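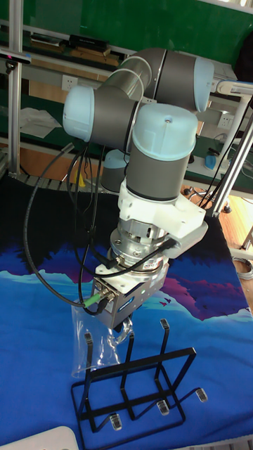

Radu Ilie: the arm stopped with a grip fault twice in one shift, and both times the log showed the gripper as "offline" for a moment first. Is that a gripper failure?

Usually it is the cable. On Fernstead cells the fault code for a lost signal is 893. Check the connector at the gripper before ordering parts.

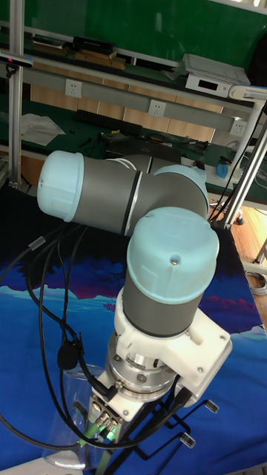
**Can I reset a fault 893 from the pendant?**

Press stop, reseat the connector with the power off, then clear the fault. A reset alone will hide the problem until the next wrist rotation.

**Why does it happen near the end of a rotation?**

The cable loop is too short and pulls on the plug. Leave more slack at the wrist — but keep it clear of the joints.

- Inspect the gripper cable every 1,000 cycles.

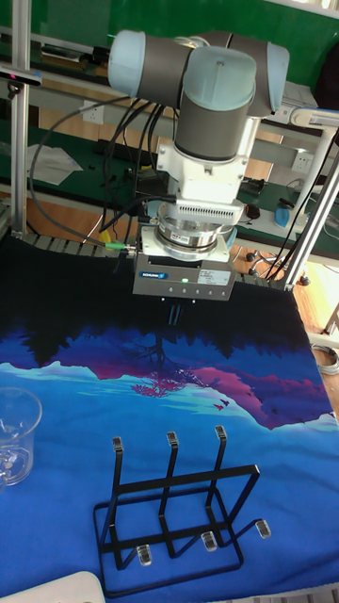
- Replace it at any sign of a split sheath.

**Does the gripper let go when the signal drops?**

It holds its last position. Treat it as live and keep hands out until the cell is isolated. Report repeat faults to Kausar Usmani.
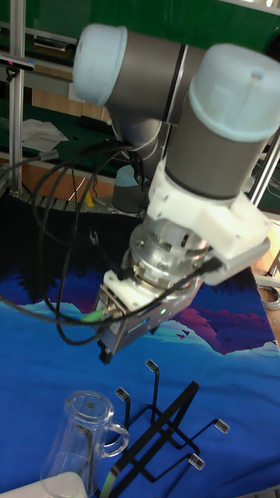 *Gripper and wrist cabling, Fernstead cell 2*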